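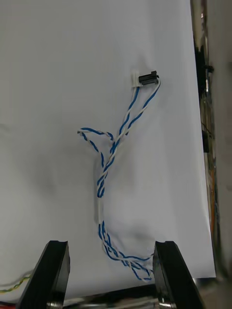
Flollau 3, the grasp planning package from Futudeck, was assessed on the handling of small wire harnesses. The review covers perception and planning only.

Segmentation of thin twisted pairs against white paper was dependable, although soft shadows required a higher threshold than the default. The planner ranks grasp candidates clearly and logs each rejection with a reason code. Configuration is less satisfactory - 18 parameters govern finger approach, and only 2 are documented in full.

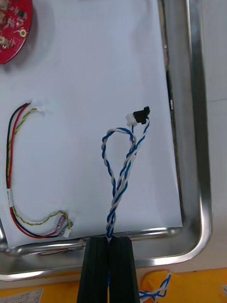
Blue-and-white twisted pair held between the gripper fingers, connectors uppermost.

Colour calibration must be repeated whenever the licence is renewed. Recommended for laboratories with in-house programming support.

Reviewed by Ermelinda Carvalho, Trullbridge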